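Media Studies > Student Projects > Television and Audience
9 min read

Team Swap Episodes and Viewer Comments in a Restoration Competition Series

Project report by Adjoa Issahaku, Arturo Fabbri and Chiến Ngô
Project advisor: Comfort Annan
Melville College, Department of Media Studies
Submitted January 16, 2020

Background

Most competition shows have one episode per season that breaks the usual format. It might be a reunion, a round where contestants pick their own judges, or a round where they have to work with someone they didn't choose. In the series we studied, Predell, it is the team swap. Predell is a furniture restoration competition carried by the streaming service Skudley. Contestants work alone for most of the season. In the swap episode they are paired up, and halfway through the day each pair has to hand its piece over to another pair and finish what that pair started.

The swap is the episode people argue over. Fans who like it say it is the only time the contestants have to explain their choices to anyone. Fans who don't like it say the eliminated contestant goes home for somebody else's bad glue joint. We wanted to know if the arguing we remembered from watching the show was really there in the comments, and what it was about.

The idea came out of a class discussion in October. Adjoa had seen the whole season and Arturo had seen part of it. Chiến hadn't watched any of it, which we decided to use in the coding (see Method).

Research questions

We started with a long list and cut it down to two:

1. Do viewers talk about the swap episode differently from the other episodes in the same season?
2. When viewers say an elimination was unfair, what do they say was unfair about it?

We had a third question on whether the comments change after a contestant posts their own account of the episode. We dropped it. Contestants post on different platforms and some of them had deleted their posts by the time we looked.

Material

The season has 12 episodes. Each has its own discussion page on Skudley, open to anyone with an account. We copied the comments from all of the pages on a single afternoon in the Korletey Building computer lab, so that every page was captured in the same state. Comments removed by moderators before then are not in our material, and we have no way of knowing what they said.

After we took out duplicates, comments made only of emoji, and a run of spam on the page for the finale, we had 1172 comments. Replies were counted as separate comments. This caused some trouble later, because a reply like "exactly" or "no way" only makes sense next to the comment it answers. We kept the thread order in the spreadsheet and coded replies with the parent comment visible.

User names were replaced by codes before anyone started reading. We don't quote any comment in full in this report. Where we give an example, it has been reworded so that it can't be found with a search. Ms. Annan asked us to do this, and the department's guide for student projects recommends it.

Method

We read a small batch of comments together and wrote down every topic that came up. Then we grouped the topics into five codes:

- Craft: comments on the work itself, such as finish, joinery, color, or choice of piece.
- Person: comments on a contestant's character or behavior.
- Judging: comments on the judges, their reasons, or the result.
- Format: comments on the rules, the time limit, the pairing, or the structure of the episode.
- Production: comments on editing, music, ads, and sound.

A comment could have more than one code. We argued for a long time over the line between Judging and Format. A viewer who writes that a contestant "should never have been in the bottom" is usually talking about the judges, but in the swap episode the same sentence may be a complaint about the handover. Our rule was to code what the comment names. If it names no rule, it isn't Format.

Adjoa and Arturo coded all of the comments separately. Chiến coded a part of them without having seen the show, to check how much the two of them were relying on their own memory of the episodes. Where two people disagreed, all three of us talked it over. Aba Akpalu from the class below ours helped set up the spreadsheet so that disagreements showed up in a different color, and this saved us a lot of scrolling.

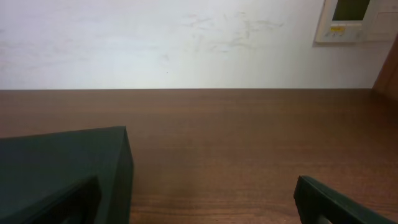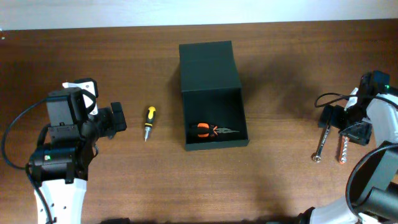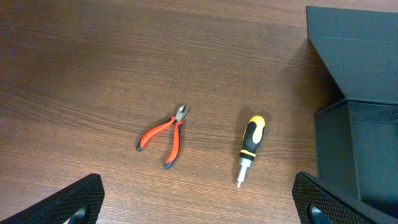 Pliers with red-orange grips on the wooden tabletop (third picture).

Results

Comments on the swap episode are more often about Format than comments on any other episode. In the whole material, 92 comments were coded Format, and more than half of those are on the swap page. The rest are spread thinly. Several episodes have hardly any Format comments at all, which makes sense, as the rules in those weeks are the same as the week before.

Craft is the most common code for the season overall. Viewers of this show like looking at chairs and saying what is wrong with them. On the swap page Craft drops behind Judging and Format. We had expected Person to rise on the swap page, with all the pairs blaming each other, but it stayed close to its usual level. The episode with the most Person comments is an early one, in which a contestant leaves the workshop and has to be talked into coming back.

Production comments are rare everywhere except the finale. Many of those concern the music getting louder over the judges' remarks.

On the second question, we found three kinds of unfairness in the comments.

The first is about responsibility. These viewers say a contestant can't be judged on a piece somebody else prepared. The usual example is the writing desk, which arrived at its second pair with the veneer already lifted in one corner. Whether the first pair caused that or simply found it that way is never shown in the episode, and viewers filled in the gap in both directions.

The second is about time. The handover comes at the halfway mark by the clock, but the pairs are at very different stages by then. One pair inherited a stripped piece that was ready for finishing and another inherited a pile of parts. Several commenters suggested moving the handover to a stage of the work, for example after stripping.

The third is about consistency. These viewers have no problem with the swap as an idea. They object that the judges said at the start that both pairs would be assessed on each piece, and then at the end talked almost entirely to the second pair. This was the smallest group, but the comments in it are the longest and most of them refer to particular lines in the episode. We went back and checked those lines, and the commenters had them right.

Discussion

Our answer to the first question is yes, with some limits. The swap episode gets a different kind of talk. It does not get angrier talk as far as we can tell, though we didn't code for tone and shouldn't say much about it. Adjoa's impression before the project was that the swap page was mostly insults. Very little of it is. She thinks she was remembering a few comments that were pinned near the top.

The Format comments also surprised us by how practical they are. People propose fixes. They suggest a longer day, a vote by the contestants, a veto on one pairing, a short meeting between the pairs at the handover. The last idea comes up again and again - let them talk to each other. A meeting like that might make better television as well, but we have no evidence for this beyond our own taste.

One thing we can't separate is the effect of the swap and the effect of who went home. The contestant eliminated in that episode was popular all season. If someone less liked had been eliminated under the same rules, the page might look much calmer. To test this we would need more than one season, and the earlier seasons of Predell were shown before Skudley had discussion pages.

Problems and limits

Coding took far longer than planned. We had set aside one week and used most of three. The main reason was the Judging and Format rule described under Method, which we wrote down too late. Arturo had to recode his first two episodes.

Chiến's coding matched the others well on Craft and Production and less well on Person. Nicknames were the main difficulty. Fans of the show call contestants by the name of something they once restored, and a comment saying that the hat stand was robbed reads as Craft if you don't know that the hat stand is a man from the second pair. We added a list of nicknames to the coding guide after this.

Our material comes from one platform. People who comment there have a subscription and are willing to write under an episode. We can't say anything about viewers in general.

Division of work

Adjoa wrote the coding guide and the Results section. Arturo collected the comments, cleaned the spreadsheet, and wrote Material and Method. Chiến did the check coding and wrote Problems and Limits. Background and Discussion were written together.

The coding guide, including the nickname list, can be requested from the department office. The comment spreadsheet will be deleted at the end of the school year.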